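The little kitchen in the corner

28th December

We finally have a toy kitchen in the house. My daughter asked for one since September, and I was saying no every time, because our living room is small and I was thinking of the big plastic ones with the loud sounds.

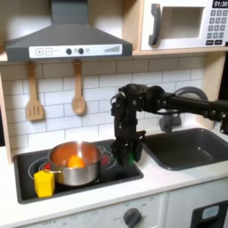 Then my friend Mebrat Dinsa wrote to me that her boys had grown too old for theirs, and did I want it before she put it out on the street. I paid her 40 dollars and a cake. In the shop, she told me, a kitchen like this would be much more. My neighbour Tullio helped me to carry it up from the car, and after it was standing against the wall we both stayed there looking at it, two adults, pressing things.

I must say that I like the colours. The tiles at the back are white like in a real kitchen, and the wood is light, so it doesn't shout at you when you enter the room. My own range hood is much uglier than this grey one! I am also a bit jealous of the two wooden spoons hanging under it (well, one is a spatula with slots). In my kitchen the spoons live in a drawer that does not close, and every time I need one I find the potato masher first.

The microwave says 01:30. My daughter has decided that this is the time for everything. Soup is one thirty, bread is one thirty, and yesterday also her sock was one thirty. When I told her that I was coming in five minutes, she corrected me.

Cleaning it took longer than I expected. I used warm water with a little vinegar and an old toothbrush for the corners, and I wiped the wood straight away with a dry cloth. My mother's friend Benedetta says you should never use vinegar near wood, and maybe she is right, but it looks fine to me so far. The lines between the tiles are the worst part. There was something sticky in there, I think it was honey, and for this I needed a toothpick and a lot of patience.

What I am still missing is a good place for the food. At the moment the round orange thing lives in the metal pot on the cooktop. I call it a tomato and she calls it an orange, and we have stopped discussing. The other pieces go in a shoe box under the sofa. I would like a small basket with a handle, so she can carry it to the "market", which is the hallway.

If somebody has an idea for making an apron without a sewing machine, please write it in the comments. I have an old tea towel with blue stripes and almost 11 metres of ribbon left from wrapping the presents.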